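20/07/2021
Jeptoo Kinyua

The Arango task chair in shared study rooms

The Furnishing and Premises section of the Janemholm Learning Centre has completed its assessment of the Arango task chair, manufactured by Farkberg. The assessment began in February and was carried out in the ground-floor study rooms and the adjoining staff office. The present review sets out the findings for other centres that may be replacing their seating during the coming year.

The Arango is sold as a general-purpose chair for desk work. It is supplied with a mesh back, a padded seat, adjustable arms and a five-legged base on castors. The price paid was £118 per chair, including delivery to the ground floor but excluding assembly. Two chairs were bought first and placed in the staff office. A further order was made once the initial reports had been received, bringing the total to 30.

Assembly is straightforward. The castors push into the legs by hand, the gas lift drops into the base, and the seat plate is then lowered on to it. The back is attached with four bolts, and the arms with three bolts on each side. An Allen key is supplied. The printed instructions are clear as far as the seat plate and poor thereafter; the drawing for the arms shows the left arm twice, and several members of staff fitted the pair the wrong way round before noticing that the pads sloped outwards. Farkberg has been informed. Centres buying in quantity should allow one person a full working day for every dozen chairs, and should have a second Allen key of better quality to hand, as the one in the box rounds off quickly.

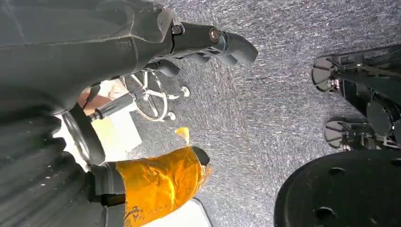
Castors deserve closer attention than they generally receive in product literature. The Arango is delivered with hard nylon castors intended for carpet. On the short-pile carpet in the study rooms they roll freely and quietly, and a seated person can move back from a desk without effort. On the vinyl floor of the staff office the same castors are noisy, and the chair tends to drift when its occupant leans to reach a shelf. Soft-tread castors may be ordered separately in sets of five. The set fitted to one of the office chairs cured both faults, and the section considers that they should be offered at no extra charge to any customer who states the floor type when ordering.

Seat height is adjusted with a lever on the right-hand side. The range is adequate for most adults at a standard desk. Shorter users reported that, at the lowest setting, their feet met the floor but the front edge of the seat still pressed behind the knee. A separate footrest was supplied to those who asked for one. Farkberg also offers a taller version with a foot ring for counter work, which was not assessed.

The arms move up and down in clear steps and lock firmly. They do not move inwards. Slighter users found them too far apart to be of any help while typing, and many lowered them fully and left them there. At their lowest position the arms pass beneath the desks in the study rooms with a little clearance, so that the chairs may be pushed in at the end of the day. Centres with deeper desk rails should measure before ordering.

The back is the best feature of the chair. The mesh is firm without being harsh, and the lumbar pad slides over a useful range and stays where it is put. Tilt tension is set by a large knob under the seat, which requires a good many turns to make any difference. Regular occupants of a single chair will set it once and have no further complaint. In a shared room, where a chair may have several occupants in a day, few people trouble to adjust it at all, and a lever with three or four fixed positions would be of greater service.

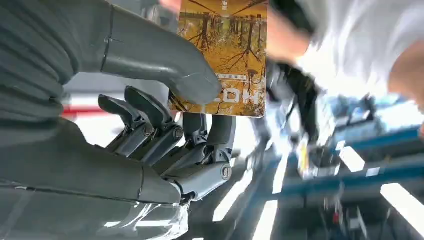 Users were also invited to give their views in writing through a short form, available at the enquiry desk throughout the assessment. Comments on comfort were favourable on the whole, with the strongest approval from those who stay for an entire morning or afternoon. Comments on the seat pad were more divided. It is noticeably firm when new. Some users welcomed this, having disliked the sagging foam of the previous chairs, while others asked whether cushions could be provided. The section examined the pads of the first two chairs at the end of the period and found no flattening that could be felt by hand.

A comparison was made with the Pesness, the model which the Arango replaces. The Pesness has a one-piece upholstered back and fixed arms. It is lighter, easier to lift on to a desk for cleaning, and simpler to put together. It is also plainly less comfortable after the first hour, and its fabric holds stains. Upholstery on the older chairs had been cleaned repeatedly without lasting improvement. The Arango mesh may be vacuumed, and the seat cover wiped with a damp cloth and mild soap. Spilt coffee was removed from one seat in this way on the same afternoon and left no mark.

Noise in use is low. One chair developed a creak when its occupant leaned back, and this was traced to a bolt at the foot of the back support which had worked loose. All bolts were then checked and tightened, and the creak has not returned. The section now checks them each term and advises other centres to do likewise.

Study habits in the rooms vary considerably, and the chair was judged with this in mind. Some visitors sit upright at a keyboard for long periods. Others read, make notes, turn sideways to speak to a neighbour, or sit well back from the desk with a telephone in the hand. The Arango accommodates such changes of posture reasonably well, although the arms get in the way of anybody who prefers to sit at an angle.

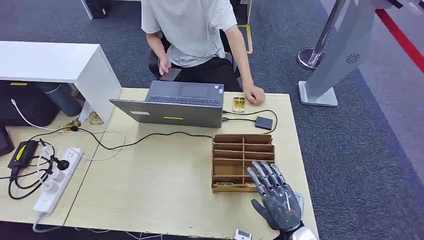
Seated at a table with an open laptop.

Delivery was prompt for the first order and slow for the second. The chairs arrived in individual cartons, each with a quantity of polythene and moulded foam that could not be placed in the centre's ordinary recycling. The driver was not able to take packaging away. A customer ordering in similar numbers will need a dry area in which to store flattened cartons until a collection can be arranged, and £900 should not be regarded as an unreasonable sum to set aside across a large order for assembly labour, replacement castors and the removal of waste.

The guarantee covers the frame and gas lift for five years and the mesh for two. The seat pad is covered for the same period as the mesh. Spare parts are listed individually in the Farkberg catalogue, and the arm pads, which are likely to be the first items to show wear in public rooms, can be changed with a screwdriver. A single replacement castor was requested in order to test the service. It arrived within the week, correctly labelled, with no charge for postage.

The section recommends the Arango for carpeted study rooms and for offices in which each chair has a regular occupant. It is recommended for hard floors only with the soft-tread castors. It is not recommended for rooms where furniture must be stacked or carried between floors, and centres with a large number of younger or smaller users should borrow a sample before placing an order. The Pesness chairs in fair condition have been moved to the meeting room upstairs, where they will remain in use.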